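I'd been trying to pin Eamon Ó Ceallaigh down for a chat since he started posting his robot arm practice logs, and when he finally said yes he had one condition — I had to drive first. So before I'd asked him a single question I was hunched over his desk with a hand controller, trying to get a gripper on a screen to pick something up. I was terrible! I closed the fingers on thin air, then I shoved the thing I was after clean out of reach, and he laughed so hard he had to put his tea down.

"Good," he said. "Now you know what the interview's about."

Eamon works at a little outfit called Corkument, and his project there is Grendov, a set of tools for showing a robot arm a task by remote control. You steer, the program keeps a record of everything you did, and later on a model tries to learn from it. He does most of his driving in simulation these days, with a view from up near the gripper.

I asked how somebody ends up doing this all day. He used to repair coffee machines (he still does, for friends), and he reckons that's where the patience came from. "I knew a fella who needed somebody to sit and do demonstrations. I thought it'd be a week of messing about. Then I got fussy about it, and that was me finished."

Fussy is right. He does 45 demonstrations in a sitting and then he stops, even if he's flying. "After that I start getting lazy with my wrist. I'll come in crooked and I'll let it go, and then there's a crooked one in the pile and the robot thinks that's grand, that's how you do it." Sittings happen two times a day, with a proper lunch in the middle. He was very firm about the lunch.

I wanted to know what makes a good demonstration, and I expected something about speed. He shook his head at me before I'd got to the end of the question. "Slow at the end, quick in the middle. Everybody wants to do it the other way around. They creep across the empty part and then they grab. The empty part's easy! Spend your time where the fingers meet the thing."

He told me about his friend Abbasi, who also drives for the project and does it in a completely different way, all in one swoop. They've argued about it for months. Eamon thinks the swoop is hard to learn from. Abbasi thinks Eamon's pauses teach the robot to dither. "And he has a point," Eamon said, a bit grudgingly. "There was one model that would just sit there over the cup, thinking. That was me. I did that. It learned my dithering."

I asked if he'd ever done it the other way, with his hands on the arm itself. He has, on a real one they call Dostamum (I asked where the name came from and got a shrug). He'd grab it by the forearm and push it through the motion. "Lovely way to start. You feel the weight of it, you feel where it doesn't want to go. But your own arm gets in the way of the camera, and by the end of 15 goes your shoulder is killing you."

So why cups, I said. There seem to be an awful lot of cups.

"Because a cup's not one job," he said, and he got quite lively here, waving a biscuit. "Standing up, you've a rim, you can put a finger inside and a finger outside, or you can go around the whole thing. Lying on its side it's a different animal. Where's the mouth pointing? Is one finger going in? Will it roll on you? I'd want to see both kinds in the pile, and plenty of them."

He pulled up a couple of views to show me what he meant, an upright cup first and then one on its side.
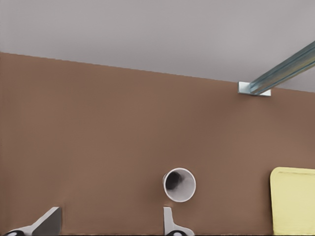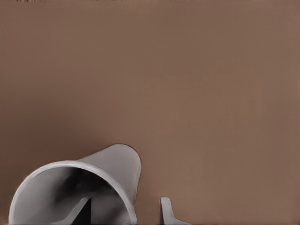 What he looks at before he moves

I made him talk me through his habits, as I was planning on another go. He looks for the rim first, then for how far apart the fingers are, and only then for whatever else is lying about. "If there's something beside it, I want to know which side I've room on. I decide that before I touch the stick."

And when he messes one up? "Depends. If I can fix it in the same go, I leave it in. The robot's going to miss as well, so let it see somebody miss and come back. If I've only made a hames of it, out it goes."

I had my second go after that. Eamon kept mine in a folder with my name on it, and he won't tell me which pile it's headed for.

Contact | © 2024 All rights reserved | Back to top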